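Meeting Room Walk-Through, March
Site: Niltar, Shemweta room
Checked by: Tatu Urio
Copy to: Wycliffe Mfinanga, Ladan Mazandarani

1. Door and way out
Opens fully, closes on its own: OK
Route to stairs clear: OK
Comment: So much better than last time! The boxes from the Diltel delivery are gone and you can walk straight through.

2. Blinds
Slats straight, none cracked: OK
Cords tied up out of reach: OK, after a fix
Comment: Tobias Begay put in a new cleat for me while I was still writing this up. Thank you, Tobias! Please keep using it, figure-eight style.
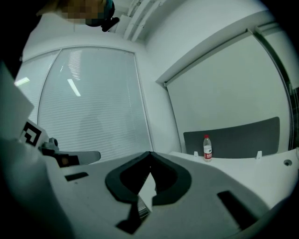

3. Chairs and table
Chairs steady, no loose screws: OK
Table level: needs work
Comment: One foot wants a quarter turn and I didn't have the right wrench. Job 44 on the repair sheet. I love these chairs, by the way, they've held up really well.
Drinks: bottles with caps only, please, and keep them away from the laptop leads.

4. Lights and ceiling
All lights come on: OK
Stains or sagging: none found
Comment: Very bright in here now. Peninah Makokha asked if we could have half the lights off for slides. The switch by the door does that already (left side, press once).

5. Air vent and wall pipe
Grille fixed firmly: OK
Dust on grille: needs work
Pipe brackets tight: OK
Comment: Dust again, and I only cleaned it in January. Needs the tall ladder and a second person. Nothing may be hung from the pipe, and that includes banners.

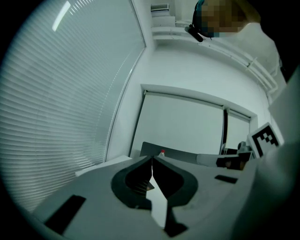

Item 5: air vent high on the wall, pipe on its brackets to the right.

6. Window sill
Clear of stored items: OK
Paint sound: OK
Comment: Wiped down, came up lovely.

7. Paperwork
Room sign shows limit of 10 people: OK
Extinguisher tag 53 in date: OK

Open items: table foot (Tobias), vent grille (me plus one, any morning before 9)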